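Purple, Mostly: A Bedroom Tidied

Posted March 28, 2019 by Efraín Pacheco

Every household has a colour it never chose. Ours is lavender. It arrived with a pair of socks, spread to the sweatshirts and has now annexed the small bedroom, which was given a proper going-over at last. I had set aside an hour. The hour was very understanding about it.

The sorting method comes from a leaflet I picked up at Castaño, the launderette by the bus station, and has 31 steps. We followed three. Step one is socks first, on the grounds that they are small and will give you confidence. Whoever wrote it has never met a sock.
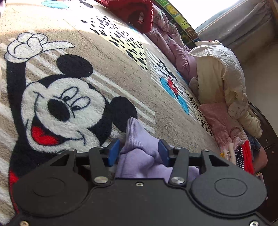

Yurani Quispe writes that socks should go last, always, and that anyone who starts with them deserves the odd one left over at bedtime. She rolls hers in pairs from the cuff and has done so since school. Noted, Yurani, and the drawer has been told.

Step two is anything with a hood. A hood has no natural folded state. You can tuck it down the back, lay it flat over the chest or roll the whole garment up and hope, and all three come out looking like a cushion someone has sat on. The leaflet suggests arms in, bottom third up, hood over the top like an envelope.
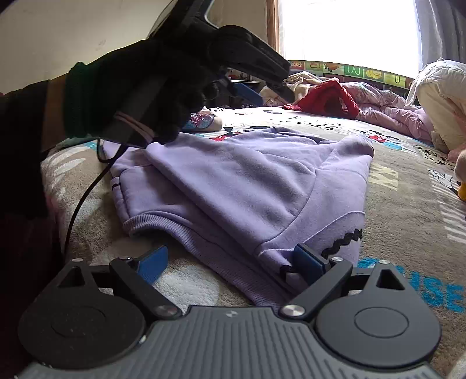

I tried the envelope twice and then went back to my mother's way, where you fold it in half and put something heavier on top. The Clenow catalogue will sell you a folding board for this. I have a large atlas.

Step three covers things with a plain collar, and by then you are meant to be quick. Pinch below the neck, shake, lay down, sleeves behind.

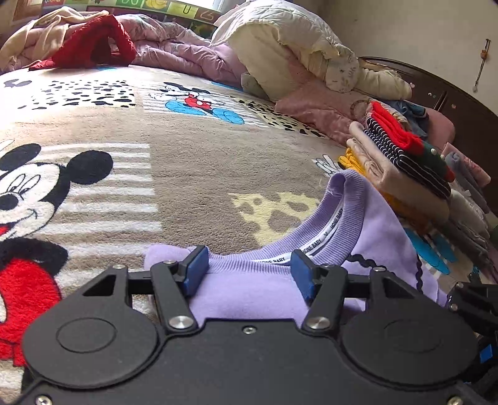
The shake is the part I enjoy, and I probably overdo it. Shaking also brings out the fluff, so leave the hoovering until the end. I hoovered first, naturally, and had the pleasure of doing it again.

Still to do: the walls, which want a scrub and then a tin of something off-white, and the question of where socks live when they are at home. Suggestions welcome, boards excepted.

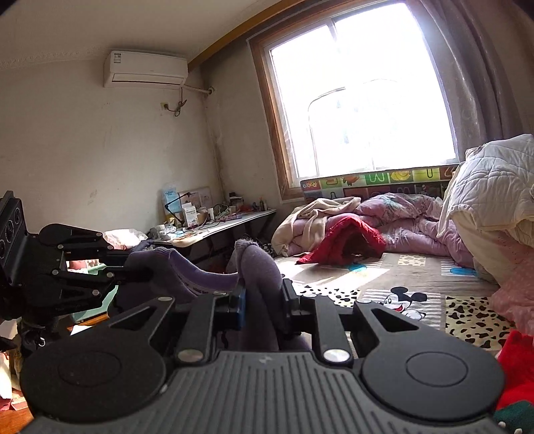

Purple sock, window side of the bedroom.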